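Print this page | E-mail this article

Reading time: 4 min

Tracing a Tilted or Floating Object in a Two-Arm Kitchen Simulation

This procedure applies to the Rorden two-arm model running in the Eltotgate kitchen set. It covers one fault: an object that should rest on the floor or on a counter is found in mid-air, leaning, with no finger contact reported on either gripper. The usual report from the run log is "object pose out of range" followed by a failed grasp. The grasp failure is a side effect. Do not start by tuning the gripper.

You will need the run log, the scene file, and a viewer that can step one physics tick at a time. Turn off automatic episode reset before you begin. If reset is left on, the bad pose is cleared before you can read it.

Step 1. Reproduce the fault with the arms parked

Load the scene with the same seed as the failed run. Hold both arms at their start pose and send no commands. Step forward 80 ticks and watch the height value of the object. If the height changes while the arms are still, the fault is in the scene or in the object asset, and you can go to Step 3. If the height is steady, continue with Step 2.

Step 2. Replay up to the last good tick

Replay the recorded commands and pause at the first tick where the object leaves its support. Save the state. Print the contact list for both grippers and for the object. Keep the head camera view open next to the contact list, as the two often disagree.

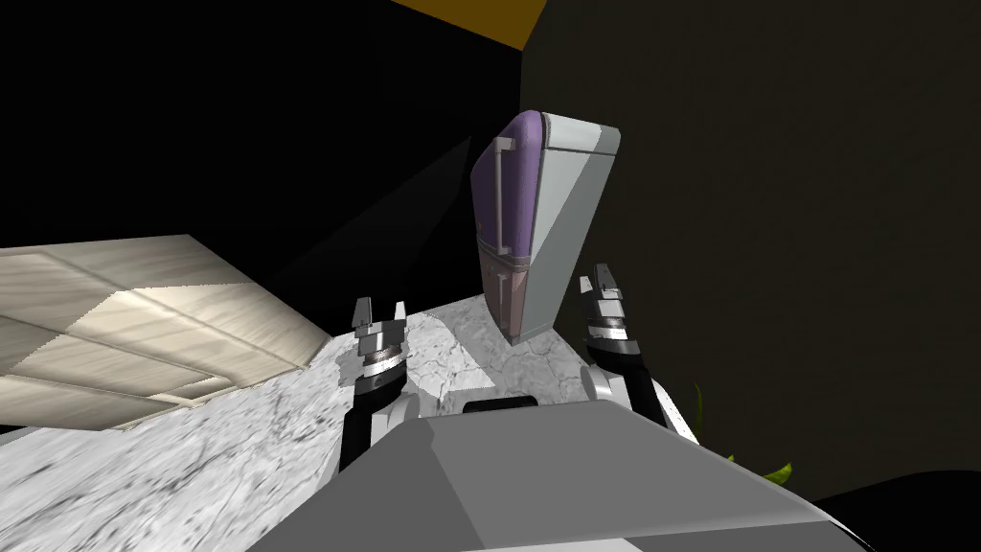 Vol. 4, No. 13

The purple cabinet-like object leans to the upper right with its narrow end down between the grippers, and the fingers on the left gripper are open. A pose like this should be checked against the contact list before anything else. Three results are possible:

- The list shows no contact on any finger. Go to Step 3.
- The list shows contact on a finger that looks clear of the object. The collision shape is larger than the drawn shape. Go to Step 4.
- The list shows contact between the object and the robot body. Check the body collision mesh first. In older copies of the Rorden model it was a single convex hull, which fills in the space in front of the chest.

Step 3. Check for overlap at spawn

Most cases end here. When two solid shapes overlap at tick zero, the solver pushes them apart, and the push grows with the depth of the overlap. A light object can be thrown well clear of the counter and will turn as it goes. If gravity is also disabled on the asset, it stays up.

Open the scene file and do the following:

1. Read the spawn height of the object and the top height of its support.
2. Confirm that the origin of the asset is at its base. Assets from the Cuevas library place the origin at the center, so half of the object is spawned inside the support.
3. Confirm that gravity is enabled on every link of the object. A door or drawer is a separate link and has its own flag.
4. Set the spawn gap to 4 mm and run the 80 ticks again.

Step 4. Compare the collision shape with the drawn shape

Turn on the collision overlay. Look at handles in particular. A bar handle on standoffs is often wrapped in one solid block, which closes the gap that the fingers are meant to enter. Replace the block with three boxes: one for the bar and one for each standoff.

Tapered bodies need the same check. A plain bounding box around a wedge leaves a large invisible corner, and the finger plates will hit it early. Rebuild the shape with convex pieces and keep the piece count low, or the tick time will suffer.

Step 5. Check the mass and the joint limits

An object with a mass of zero is treated as fixed in some solver builds and as very light in others. Set the mass by hand. If the object has a hinged or sliding part, confirm that the part starts inside its limits. A part that starts outside its limits is driven back hard on the first tick and takes the whole object with it.

Step 6. Add a guard

Add a check that stops the episode when an object with no contacts has kept the same height for 13 ticks in a row. Write the seed and the object name to the log. Do not let the guard reset the scene quietly. At Landton a quiet reset hid this fault through 113 episodes, all of which were scored as grasp failures and had to be pulled from the results.

If the fault is still present after Step 5

Remove every other object from the scene and run again. Put them back one at a time until the fault returns. The last object added is the one in overlap, even when it is not the one that moved.

Before any policy from an affected batch is moved to hardware, rerun it on the corrected scene. A policy trained against floating objects may learn to reach above the counter with open grippers at full speed, and the arm speed limit should stay at its lowest setting until the new runs are checked.

Print this page | E-mail this article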